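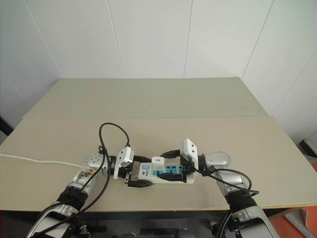 Huệ Kim holds that a learning system copies the hesitations of the people who teach it, and that the choice of teacher therefore matters more than the choice of arm. Her remark is often repeated in accounts of demonstration gathering, the practice of recording a task many times over so that a robot can be trained to carry it out.

Demonstration gathering (also example gathering)

In the usual method a person steers the robot through a task while its joint positions, gripper openings and camera views are stored together. One complete run is called an episode. Episodes are sorted by task and given a short written label, such as "lift the power strip with both grippers".

Two-armed tasks

Work with two arms needs closer timing than work with one. When a long object such as a power strip is held at both ends, each gripper limits where the other can go, and a small error on one side twists the load. Plugs and cables add to the difficulty, as a cable bends differently from one run to the next.

The Stadow collection

The Stadow collection was begun at Javosville in April and first released on Jan 15, 2018. It held 2,000 episodes of household and office handling, of which 200 were set aside for testing. A later release raised the total to 3,000. Each task was taught by 3 operators, who changed places between sessions.

Xuân Doãn, who prepared the labels, kept failed runs in a separate folder. The Theodorakopoulos method, by contrast, leaves them in and marks the moment of failure. Opinion on the two approaches is divided.

Storage

Episodes in the Stadow collection are kept in the Trurnivero layout, with one folder per task and one file per episode. Labels are held in a plain text file beside them. Corrections are added as new lines and the old ones are left in place.

See also: Teleoperation; Imitation learning; Gripper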